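Starting from the middle: an interview with Noemi Kapoor
By Wanda Pruitt
Last updated: 5/24/21

Noemi Kapoor's group at Nurkholm works on a narrow problem: how to choose the demonstrations from which a two-armed robot learns a table-top task. The task in the group's latest report is clearing rolls of electrical tape from a cloth into a tray. The method is called Puseck, after the village where the first draft was written, and it changes only the way the human operator records the training examples. The learning code and the arms are the ones the group was using before.

In the usual procedure an operator drives the arms through the whole task, from a tidy start to a tidy finish, and the recordings are used to train a controller that imitates them. Kapoor's complaint is that a skilled operator seldom makes mistakes, so the recordings seldom show what to do after one.

"The controller drifts a few millimetres, and then it is in a position the operator was never in," she said. "It has no example to lean on. It does something that would have been sensible a few millimetres away, and the error grows from there."

With Puseck, a share of the recordings begin partway through. The old controller is run until a second person presses a pause key, at a time drawn at random. The arms hold where they are. The operator then takes over and finishes the task from whatever position has been reached, good or bad. Only the operator's part is kept for training.

"The random pause matters more than people expect," Kapoor said. "In our first version the second person pressed the key when things looked wrong. They were pressing too late. We had a large set of rescues from hopeless positions and hardly anything from positions that were slightly off, and the slightly off ones are where the work is."

The final training set held 300 recordings. Of these, 200 were ordinary ones recorded from the start of the task, and 100 began at a pause. For the comparison, a second controller was trained on the same number of recordings, all of them ordinary, made by the same operators over the same weeks in December. Kapoor was firm that the totals should match. An earlier report from the group had added the paused recordings on top of the ordinary ones, and a reviewer pointed out, correctly in her view, that more data of any kind might have given the same gain.

Each controller was then tested over 200 trials. A trial was one pick and one placement, with the rolls laid out afresh from a printed list of positions. The Puseck controller succeeded in 186 of them. The comparison controller did worse, and the report gives its result broken down by the type of failure, which Kapoor prefers to a single score.

"If you give people one number they will quote one number," she said. "The two controllers fail in different ways. The ordinary one misses the roll, closes on nothing, and carries on to the tray as if it had hold of something. Ours misses as well, but it usually opens and goes down again. Most of our remaining failures are placements, where the roll catches on the rim."

I asked why she had chosen tape. The group had used wooden blocks before, and blocks are easier to buy, measure and describe. Kapoor said that a block gives a parallel gripper four good faces to close on, and that a controller can be quite careless and still lift it. A roll lying flat can be taken across the outside, or with one finger inside the core and one outside. Both work, and operators differ in which they prefer.

That difference caused trouble. Two operators had recorded most of the data, one of them favouring the outside grasp and the other the core. A controller trained on both sometimes began one grasp and ended in the other, with a finger landing on the cardboard. The group's answer was to fix the grasp by instruction for the whole set. Kapoor does not regard this as satisfactory.

"We took the variation out by hand," she said. "A better method would cope with it. I would put that in the list of things we did not solve, and the report does put it there."

Colour was a smaller question. The work surface is a teal cloth, and the group kept a roll of nearly the same shade in the set on purpose. Kapoor had expected most of the misses to fall on it. They did not. Her explanation is that the controller relies heavily on the pale ring of the core, which stands out on every roll whatever the tape colour. To check this, the group covered the cores with discs cut from the same cloth and ran a short extra test. Performance fell for all colours, and fell most for teal. The extra test was not planned in advance and is reported separately for that reason.

The cloth itself was a late addition. On the bare table the fingers tended to push a roll along when they came in low. On cloth the roll stays put more often, but the cloth can ruck up, and a fold left from one trial changes the next. The protocol now asks for it to be smoothed by hand between trials, though fold lines from storage are left alone. Kapoor admitted that "smoothed by hand" is a loose instruction and that two people will do it differently.

Outside interest has mostly concerned cost. A group at Drastov has asked how much operator time the paused recordings take. They are shorter than ordinary ones, as the task is already under way, but each needs a second person at the key and a working controller to interrupt. Hutchins, the group's in-house scheduling program, now chooses the pause time and sends the signal itself, so the second person is needed only for safety. Kapoor considers the two kinds of recording close to equal in effort, but has not measured it and would not give a figure.

She was also careful about how far the result should be taken. It covers one task, one pair of arms and a small group of operators who knew what was being tested. The old controller used to produce the pauses was itself fairly good. Starting from a poor one would give a different spread of positions, and she does not know whether the gain would survive.

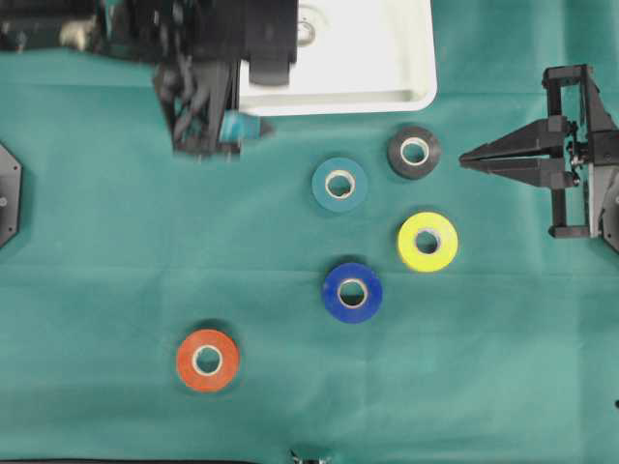

The next round of work will look at that. The group plans to train a set of deliberately weak controllers, stop each of them by the same random rule, and see which stage of training gives the most useful pauses. "I would guess somewhere in the middle," Kapoor said. "If the controller is too weak it never gets near a roll, and you are recording the ordinary task again with an untidy start. If it is too strong there is little to correct - but I have been wrong about this before, and the trials are cheap enough to run."

Contact: Wanda Pruitt, Nurkholm | Copyright Nurkholm 2021 | Back to top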